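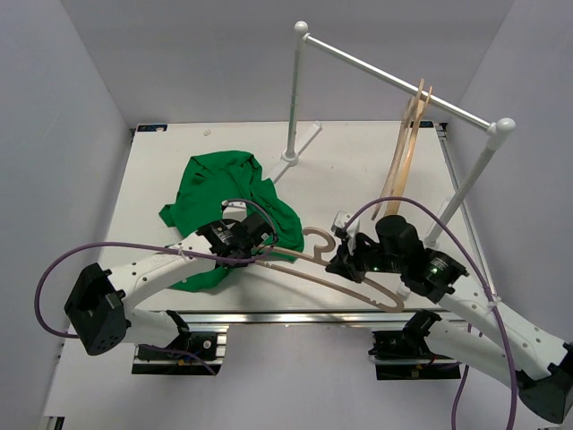 The Fondthorpe Pledge

By the time the consultant got to the slide with the leaf on it, Idalina Rebelo had already decided she didn't believe a word.

"Zenasance has cut its footprint by 97 percent," said Vsevolod Holovko. He let the number sit there. He was a tall man with a soft voice, and the company had flown him in from two time zones away to talk about flying less.

"Ninety-seven percent of what?" said Idalina.

A few heads turned. Emmanuel Obura, who ran the Fondthorpe plant and had paid for the sandwiches, looked at his shoes.

"Of the baseline," said Holovko.

"And what's the baseline?"

"We set that together with the client."

She wrote down "together with the client" and underlined it. She had worked in the purchasing office for most of her adult life, and she knew what a number looked like when it had been dressed for company. Last April a man had sat in that same chair and sold them green toner.

The plan was called the Fondthorpe Pledge. There were 4 pillars, and each pillar had a color. Under the blue one, the plant would use less water. Under the yellow one, staff would be encouraged to think about lights. Idalina couldn't make out what the other two were for, though one of them seemed to involve a newsletter.

"Does anybody go and look at the boiler?" she asked.

"The boiler is out of scope for phase one," said Holovko.

"It's the only thing in the building that burns anything."

"Phase one is about culture."

Roxana Palomino from accounts laughed, then turned it into a cough. Obura said maybe they should break for coffee. The coffee came in paper cups with a sticker on the side saying that a tree was happy about it.

Idalina took hers down the back stairs to the boiler room. Hryhorii Kobzar was in there with the radio on, eating an orange over a bucket. The boiler was a Pylypenko, older than either of the plant's last two owners, and it made a noise like somebody dragging a chair.

"They've got a pledge up there," she said.

"Do I have to sign it?"

"Probably. What would it take to make this thing burn less?"

He wiped his hands on his pants and thought. "Lag the pipes. They run bare all the way to the loading dock. And the valve on the return has been stuck half open since before Obura came. I put in for a new one."

"When?"

He went to the desk and found the carbon copy under a tray of fuses. The valve cost 438 dollars. Across the bottom somebody had stamped DEFERRED, and under the stamp were her own initials.

She looked at them for a while. She didn't remember doing it. It would have been the end of a quarter, with a stack of forms and someone on the phone.

"I could have chased it," Kobzar said.

"You could have," said Idalina. She folded the copy and put it in her jacket.

Upstairs they had started again. Holovko had a photograph of Grostbridge on the screen, where another client had put in a pond. The people around the pond all had the same haircut.

"What's your fee for phase one?" Idalina asked from the door.

Obura said that wasn't really a question for the group. Holovko said he was happy to be transparent. It was over 4,000, he said, not counting the newsletter.

She walked to the front and laid the carbon copy on the table next to the sandwiches. Obura read it. He got as far as the initials and glanced up at her.

"Yes, I know," she said. "That's me. Read the line above it."

Holovko leaned over to see. "We could call this a quick win," he said. He was already reaching for his pen – to fit it under a color, she supposed.

"You could call it a valve," said Idalina, and she sat down and asked Obura for the order book.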